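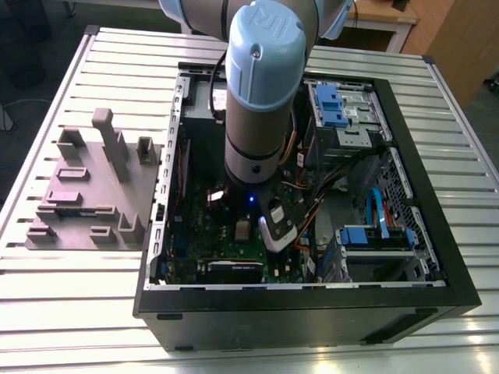

Cómo limpiar por dentro un ordenador de sobremesa

Publicado por Deisy Ñahui en Mantenimiento

Un equipo de sobremesa que lleva un par de años encendido en el mismo rincón acumula polvo en los disipadores, en los filtros y en las aspas de los ventiladores. Los síntomas son conocidos: más ruido, temperaturas más altas y algún apagado repentino en verano. La limpieza completa lleva una tarde si se hace con calma. Esta guía sirve para torres corrientes con refrigeración por aire. Los equipos con refrigeración líquida tienen su propio apartado en la web.

Qué hace falta

Un destornillador de estrella mediano, mejor si tiene la punta imantada.
Una brocha de cerdas suaves que no se haya usado con pintura.
Aire comprimido en bote o un soplador eléctrico pequeño.
Alcohol isopropílico y papel que no suelte pelusa.
Pasta térmica, solo si se va a desmontar el disipador del procesador.
Bridas o tiras de velcro para los cables.
Un recipiente con tapa para los tornillos.

El aspirador doméstico no es buena idea dentro de la caja. Puede generar electricidad estática y arrastra con facilidad tornillos y puentes pequeños. Se puede usar para recoger el polvo que cae al suelo.

Preparar el equipo

Apague el sistema desde el menú, no con el botón. Ponga el interruptor de la fuente en la posición 0, desenchufe el cable de corriente y después todo lo demás: monitor, teclado, red, altavoces. Si tiene dudas sobre dónde va cada conector, haga una foto de la parte trasera con el móvil. Pulse el botón de encendido durante unos segundos con el cable ya retirado para descargar lo que quede en los condensadores.

Trabaje en una mesa firme y con buena luz. Si va a usar aire comprimido, hágalo en un balcón o junto a una ventana abierta.

Antes de meter las manos, toque una parte metálica sin pintar de la caja y repita el gesto de vez en cuando. La pulsera antiestática ayuda si hay moqueta en la habitación o el ambiente es muy seco.

Abrir la caja

En la mayoría de las torres, el panel que da acceso a los componentes es el izquierdo visto de frente. Quite los tornillos traseros, deslice el panel hacia atrás y retírelo. En las cajas con cristal templado, sujete el panel con una mano mientras suelta el último tornillo y déjelo sobre una toalla.

Tumbe la torre con el lado abierto hacia arriba. En esa postura la tarjeta gráfica no cuelga de la ranura y se llega mejor a los conectores.

Quitar el polvo

Empiece por los filtros. Suelen estar en el frontal, debajo de la fuente y a veces en el techo. Si son de malla plástica, se lavan con agua tibia y se dejan secar del todo antes de volver a ponerlos, aunque haya que esperar hasta el día siguiente.

Siga con los ventiladores. Sujete las aspas con un dedo para que no giren y pase la brocha por las dos caras. Después aplique aire en golpes cortos, con el bote siempre vertical. Si se inclina, sale líquido muy frío que puede dañar los componentes.

El disipador del procesador es la pieza que más polvo retiene. Sople de lado, entre las láminas. Si hay una capa compacta entre el ventilador y el disipador, tendrá que soltar el ventilador, que suele ir con dos clips de alambre o con cuatro tornillos.

En la tarjeta gráfica basta casi siempre con soplar desde los extremos. En cuanto a la fuente de alimentación, no la abra nunca. Sople desde la rejilla exterior y dé el trabajo por terminado.

Cambiar la pasta térmica

Este paso es opcional. Si el procesador se mantiene en temperaturas normales, déjelo como está. Si decide hacerlo, desconecte el cable del ventilador, afloje los tornillos del disipador en cruz y gírelo un poco a cada lado antes de levantarlo. Limpie las dos superficies con papel y alcohol, espere a que se evapore y ponga en el centro una gota del tamaño de un guisante pequeño. Al montar, apriete también en cruz, sin forzar.

No olvide volver a conectar el ventilador. Es el descuido más habitual y la placa suele avisar con un mensaje al arrancar.

Ordenar los cables y cerrar

Aproveche para apartar los cables que pasen por delante de los ventiladores. Compruebe que los conectores de corriente de la placa están bien metidos y que los módulos de memoria tienen las pestañas cerradas. Ponga la torre de pie, conecte solo corriente, monitor y teclado, y arranque con el panel todavía quitado. Si giran todos los ventiladores y el sistema carga, apague, desenchufe y cierre.

Si no da imagen, lo más probable es que la memoria o la gráfica se hayan movido. Desenchufe, sáquelas y vuelva a colocarlas hasta oír el clic.

Cada cuánto repetirlo

Una vez al año en una vivienda normal, y 2 si hay animales o el equipo está en el suelo. Los filtros conviene mirarlos más a menudo. Yo hago la limpieza grande en marzo, antes de que llegue el calor.

Comentarios

Alcides Arango: ¿Sirve el alcohol de farmacia para la pasta térmica?

Deisy Ñahui: Mejor isopropílico. El de farmacia lleva más agua y a veces aditivos que dejan restos.

Nayeli Muñoz: A mí me pitaba al encender y era la memoria mal puesta. Gracias.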